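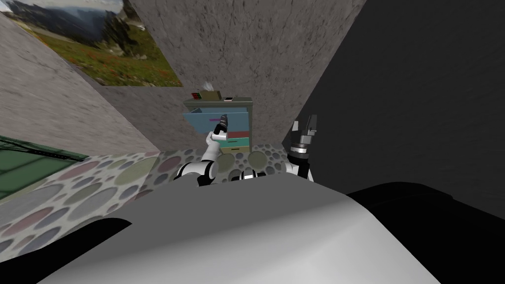 The hill out of Nenmont is 590 metres long and has ended more cycling careers than the knee. Vy Châu used to push a cargo bike up it every morning with a child in the front box offering advice. Now she glides past me at a speed I find personally insulting.

She bought the thing second-hand from Tín Lò, who runs a repair shop in Kakham and regards new bikes much as vets regard puppies. It is a Lidov, built when Lidov still made its own frames, and it weighs 32 kilos before you add any shopping. She paid 2,000 for it. A new Sombatkul would have cost her twice that and come with an app.

"People ask me about range," says Tín. "They should ask me about brake pads." He gets through a drawerful every January, when the grit is down and last summer's buyers discover that a motor pushes you along quite happily on no brakes at all.

I borrowed the Lidov for a week. By the second day I had stopped wearing cycling clothes, and by the fourth I was riding to the post box, a journey I can do on foot in less time than it takes to find the key for the lock. The lock weighs about as much as my first bike.

Vy wants it back by half past seven tomorrow. The child has apparently been complaining about the bus.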